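Week 5: Teaching the arm where the paper is
Notes by Tomás Ó Néill, Robot Software module

Right, board calibration. I've kept this short so you can have it open next to the terminal.

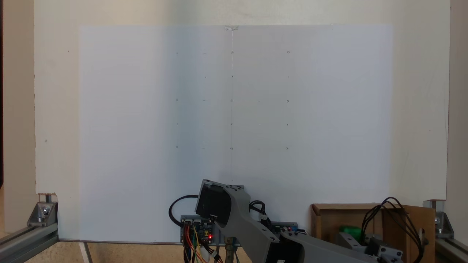 1. Why we bother

The arm knows its joint angles and nothing else. It has no idea there's a sheet of paper in front of it! So when you type "go to the middle circle", something has to turn a spot on the paper into a spot in the arm's own coordinates, and that something is the transform you're going to write this week.

We use the nine pencilled circles, three rows of three. The little dashes and dots in between are for checking afterwards, so please leave them out of the fit (I did it the other way once and fooled myself for a whole afternoon).

2. Getting the points

Start the Brillow driver first, then the logger. Jog the gripper to each circle, top row left to right, then the middle row, then the bottom. Press space to store the joint angles. Go slowly near the paper, and always come at a circle from the same side, or the slack in the gears ends up in your numbers.

If the logger says "stale frame", restart Hudec and leave the driver running.

3. Fitting

Run forward kinematics on each stored pose and you'll have nine points in space. They ought to lie on a plane. They won't, quite! Fit the plane by least squares, then fit rotation and offset inside it. My solver is in fit_board.py, and you're welcome to pinch the plotting code, but write the fit yourselves.

Print the leftover error for every circle as well as the average. One bad corner usually means you pressed space too early. An error that grows steadily across the sheet is more likely a wrong link length in the config file.

4. Planning between circles

Straight lines in joint space are not straight lines on paper. Back off from the sheet, move across, come in again. The planner in Gravwood has a "lift" setting for this and I'd start it at 6.

5. To hand in

Your fit script, the error table, and a paragraph on which circle came out worst and what you think went on there. Groups of 2, please.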